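Kesus KT-5 adhesive label stock, matte white, 278 labels per roll

Reviewed by Inese Jaunzems

The KT-5 replaces the older KT line, which Branatholm stopped stocking last October. I bought two rolls at full price and ran them through a desktop thermal printer at 203 dpi, then applied the labels to cardboard, polypropylene bins, powder-coated shelving and glass jars.

**Print quality**

Contrast is good at medium heat. At the low setting, thin strokes drop out below 6 point and the narrow bars in a Code 128 symbol start to break up. At the high setting the text thickens but stays legible. I left the printer on medium and scanned every label from the first roll with a handheld reader. All 278 read on the first or second pass.

The face stock is uncoated. A fingernail drawn across the print leaves a gray mark, same as with most direct thermal paper. Anyone who needs scuff resistance should look at the Skakutik polyester stock, which costs more and needs a ribbon.

**Adhesive**

Kesus calls it "permanent" on the box. On cardboard I agree. After a day the label takes the top layer of the board with it. On polypropylene it holds flat but can be peeled in one piece with slow, even force. Powder coat was the weak surface - corners lifted on nearly a third of the shelf labels within a week, mostly on the textured uprights. Wiping the steel with alcohol first helped, and pressing with a rubber roller helped more.

Glass was fine at room temperature. In the refrigerator, labels applied to cold jars slid under light pressure. Labels applied warm and then chilled stayed put.

**Liner and core**

The liner is a yellow glassine that tears cleanly. The core is one inch, and my printer's spindle needed the adapter. One of the two rolls had a splice at label 174, which the gap sensor read as a media error. It took one feed press to clear.
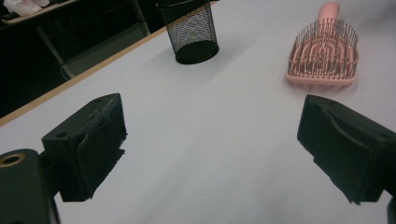
Vol. 5, No. 2 | p. 41

**Storage**

Deividas Kalniņš keeps his rolls in an unheated garage and sent me a partial one to compare. His had slight edge ooze, enough to pick up dust, and the printer's platen needed cleaning after a short run. Mine, stored indoors in the bag, showed none. The box specifies a dry place away from sunlight and gives no temperature range. I would like to see one printed there.

**Alternatives**

Nnaji sells a similar roll with a coated face. It prints darker and resists scuffing better, but the adhesive is weaker on cardboard. For shipping cartons I would stay with Kesus. For bins that get relabeled every season, the Nnaji roll comes off with less residue.

**Rating:** 4 out of 5. One point off for the powder coat results and the splice.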